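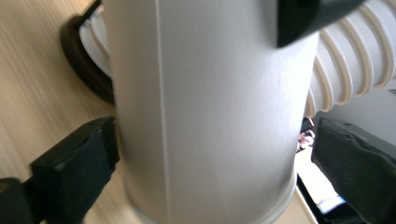

Onham opened its manipulation lab to members for a morning in February, and the program was narrower than the invitation suggested. There were no walking machines and no slides after the first five minutes. The subject was tabletop handling with hand-held grippers: an operator carries a two-finger tool, performs a task by hand, and the tool records the motion for later use in training an arm.

The lab calls its tabletop course Clemau. It is built from household and break-room goods, chosen for the trouble they give a parallel jaw. Smooth cylinders make up a large share of it. A wide, rigid body leaves little travel in the fingers, and anything with a hose attached pulls on the grasp as soon as it is lifted. Paper goods have the opposite problem. They fit the jaw easily and fail under modest force.
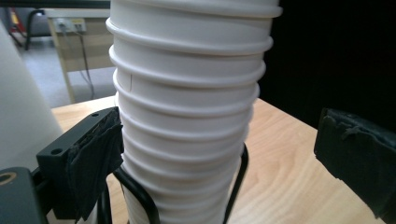 Sizwe Naidoo
Technical Correspondent

Nested cups took up most of the discussion. The rims give the fingers something to catch on, but a grip placed across two rims can bring away two cups. Operators are asked to approach level, close slowly, and pause before pulling. The pause matters for the data more than for the task — it gives the software a clean boundary between grasp and lift.

Onham reported 3303 recorded episodes to date, of which 822 involve cups in one form or another. An episode is kept if the tool's position can be recovered from start to finish. Failed grasps are kept too, under a separate label. Several visitors asked what share of episodes is thrown out, and the lab did not have a figure ready.

Finger covering drew the most practical questions. Bare plastic slips on coated paper. Foam holds better but wears and has to be replaced, and tape is cheap but frays. The lab uses more than one type and logs which was fitted for each session. 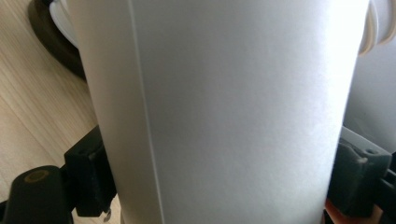 Gripper fingers closed on the side wall of a paper cup.

Visitors could try the tool in groups, with a limit of 40 places for the morning. My own attempts at a single cup were poor. With no force feedback beyond what comes through the handle, the tendency is to squeeze too hard, and a cup wall gives before the hand notices.

Processing runs on Flikell, the lab's in-house pipeline. Playback on an arm, under the project name Pan, was described but not demonstrated. The staff expect to show it at the next open morning, and places will be listed on the members' page.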